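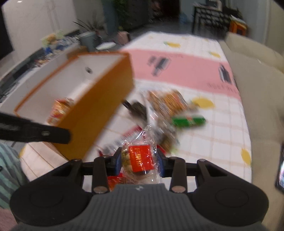
Kirnetus kit plan, rev 4. What we need to buy before the next collection round, what can wait, and what we already own and keep forgetting we own. Written for whoever holds the budget, so mostly money and lead times, not method. The task set is packing small wrapped goods, snacks into an open box on a cloth-covered table, and the goods drive nearly everything below: clear film over pale food with a red label on it, orange, green and dark wrappers elsewhere, pads closing on something that wants to slide. Pads are the consumable. Budget for pads first and argue about the rest after.

Search this repository
Go

## Status

Draft, but the numbers for pads and grippers are agreed. Storage is not. See open points at the bottom.

## What the data is

Short episodes, hand-held gripper, camera on the tool. One person picks up packets from a table and puts them in a box. Home rooms, real furniture, whatever cloth is on the table. Nothing staged beyond laying out the goods. Busy cloths are fine and wanted — please don't buy plain ones "to help". We had that conversation already.

Motion blur is expected in some frames. Not filtered out. A flag column for it exists in the index (blur, 0 or 1), filled in by hand so treat as a rough guide.

## Buy now

Grippers. 2 more hand-held units, same Fandero pattern as the current ones. Do not mix patterns within a round, the jaw travel is different and the episodes stop being comparable. Lead time is the problem here, not price. Order by May or we lose the round.

Finger pads. 80 pads, blue, the softer grade. Joo can supply in one go. We asked about the cheaper hard grade and tried a handful on film-wrapped packets, they skid. Not worth the saving. Pads go shiny with use and then they skid as well, so swap them before they look bad.

Pivot pins and screws. Spares bag, silver ones, same size throughout. Cheap. Get the big bag.

Boxes. Open-topped, coloured outside and white inside is what we use at present. They bend at the corners after a few sessions. Buy flat-packed, store under the shelving.

Snacks. Yes this is a proper budget line. Finance queried it last time. Goods get squashed and the wrappers crease, creased wrappers handle differently, so a fresh mix is needed every round. Spread of colours, some see-through wrapping, some not. Buy locally, keep the till reciepts.

## Buy later

- Second box clamp. Nice to have. The present arm and screw arrangement holds well enough if you tighten it before each session
- Clekimley dock for charging and copy-off. Good bit of kit but dear, and a plain hub does the job for 2 units
- Carry cases. Towels work

## Don't buy

- A fixed arm. Asked for every round. Different project, different money, needs a bolted table and we work in people's living rooms
- Lights. Room light as found is part of what we're recording
- Anything with its own app

## Storage and copying

Raw files are big and we keep running short mid-week. Options are more disks or copying off every evening. Evening copy is free but someone has to stay for it. Dong-geon Song has been doing it and would like to stop. So price up disks please, one working set and one spare, kept in different buildings.

Tuesday is collection day for parcels, anything delivered after that sits at the desk till the following week. Plan orders round it.

## Layout of this folder

plan.md — this file
pads.csv — pad swaps, unit, session
kit.csv — everything owned, with where it lives
quotes/ — PDFs from suppliers, newest on top
index.csv — episode list, task, room, blur flag

kit.csv is behind. The clamps and the older cables aren't in it yet. Check the cupboard before ordering either.

## Open points

- Disks, see above, no quote in yet
- Do we insure the grippers while they're out in homes? Currently no. Probably should
- Fandero want payment up front for the 2 units, finance want thirty days. Someone needs to ring them
- Whether used pads can be sent back to Joo. Asked, no reply
- Who pays if a table gets scratched. Cloth helps but it isnt a policy

Changes to this file by pull request, or just tell Dong-geon and he'll put them in.

4 comments
2 shares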